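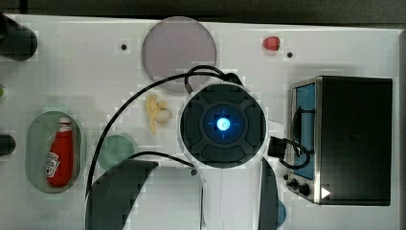
Right, it's December and I promised a proper update on how the example gathering is going, so put the kettle on, because I've got rather a lot to say and I've never been any good at keeping it to one post.

For anyone new: I spend my days guiding a robot arm through little kitchen jobs, over and over, so that a learning system can (we hope!) pick up how they're done. We call the project Potetance. Please don't ask me where the name came from, it was decided before I joined.

We've now got 1,060 recordings in the bag. Of those, 928 have been kept after checking, which I'm really pleased with – when I started I was throwing away so many of my own that I used to dread the review.

What gets one thrown out? Mostly me dithering. If I hover over the strawberry for ages making up my mind, the system learns to hover as well, bless it. Kwan-ho Chung, who does the checking, writes "thinking" next to those and I know exactly what he means.

The strawberry is lovely to work with, by the way. Small and red on a white table, so you'd have to try quite hard to lose it. The ketchup bottle is another matter. When it's lying down in the glass dish you've got to come at it straight from above and mind the rim, and I still hold my breath a bit every single time.

Somebody asked last week whether we put everything back in the same place between goes. No, and it took me a while to get out of the habit! I'm a tidy person. But if the grey plate is always at the top of the table and the green one always lower down on the left, all you've taught it is where the plates live. So now I shuffle things about, and I try to do it before I've had time to think about it.

The toaster oven stays put on the right, though. Jobs with the oven are the longest ones and I've only got 84 of those that passed, so that's what January will mostly be. I've warned my shoulders.

A thing I wish I'd done from the start: write the instruction down before recording, in the words you'd really use to another person. My early ones say things like "relocate fruit to plate", and who on earth talks like that? I've been going back through and changing them to "put the strawberry on the grey plate", a few each evening with a biscuit.

We did have a first go at training on a small batch, over on the Zumberg machine. I won't make any big claims from it. It reached for the right thing more often than I'd expected and then was very unsure about letting go, and I must say I felt for it.

Next on my list is recording more of the recoveries, where the grip slips and you have to go back for a second try. I'd been deleting those, silly me, and Kwan-ho would like them kept from now on. If any of you do this sort of work, do tell me how you label yours, I'd love to compare notes.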